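Zunivel FAQ: teaching a robot to clear a plate by asking it to wait

I get the same dozen emails about this project, so I've put my answers in one place. If yours isn't covered, write to me – Indrek Grīnberga, the one who does most of the robot side. 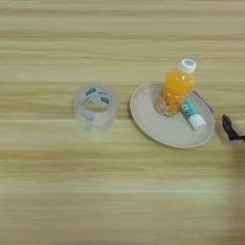

What is Zunivel?

It's our method for getting a robot arm to deal with small messes on a table. Think of a plate with a drink bottle and a glue stick on it, and a roll of tape next to it. You type something like "take the things off the plate" and the arm has to work out which object to go for, how to grab it and when to give up and try a different way. The part that's new is the last one. Before it closes its fingers, the policy makes a guess at how the grasp will go, and if the guess is bad it backs off and picks a new approach.

So it's a grasp predictor?

Sort of! Grasp predictors usually score a bunch of grasps up front and run the best one. Ours keeps scoring while the hand is moving in, right up to the last moment. We call that the "wait check" because early on it made the arm hover over everything like it was shopping. It's much less annoying to watch now.

How much data did you train on?

3404 demonstrations, all recorded by people steering the arm by hand. Every one is a short tabletop task: move this, unload that, put the two things together. We threw out the ones where the operator bumped the table or the recording dropped out, and the number I just gave is after that cleanup.

Why stationery and drink bottles?

They're awkward in different ways. A bottle with a screw cap stands up nicely but tips if you brush it. A glue stick lying on its side rolls. Packing tape has that big hole in the middle, so you can grab it from outside or hook a finger in, and people do both, which confuses a policy that tries to average the two. And clear plastic is just plain hard on cameras. I'd love to say we planned all of this from the start, but a lot of it came from what was in the supply drawer.

How well does it work?

On single objects the robot knows from training, it finished 90 percent of the trials. With the wait check turned off, same weights, same layouts, it finished fewer, and the failures looked different too: it would close on air and then carry on as if it were holding something. I care more about that second bit than the score. A robot that misses and notices can try again.

What still goes wrong?

Thin flat stuff, mainly. If a card or an envelope is sticking out from under a plate, the policy tends to ignore it, or it pinches the plate rim instead. We have very few demos of lifting one thing to reach another. Tall things close to the rim are also trouble when the arm comes in from the side. It gets cautious and burns its time limit, which is 30 seconds per object.

Can I run it on my own arm?

Probably, if it has a two-finger gripper and a camera looking down at the table. Cunodau is our data loader and Odero is the training code, and they're separate on purpose so you can swap in your own recordings. You'll want to collect some demos with your setup before you expect anything good. I've seen it do something useful after 10 new ones on a similar arm, but only for an easy pick, so please don't quote me on that for your whole kitchen.

Does it need a fancy table or special lighting?

No. Even, soft light helps a lot with shiny things, and I'd avoid a lamp aimed straight at the work area. We use a plain light wood tabletop. A group that tried it on a glossy black desk had a bad time with reflections.

How is this different from Zabala?

Zabala was our earlier project and had no wait check. It also needed a separate detector for each kind of object, and adding a new one was a chore. We don't update it anymore, but the old demos still load in Cunodau if you set the legacy flag.

When is the next release?

I'm aiming for February. It should include the failed trials as well as the good ones, with notes on what the arm was predicting at each step. The notes are the slow part – I'm still writing them by hand.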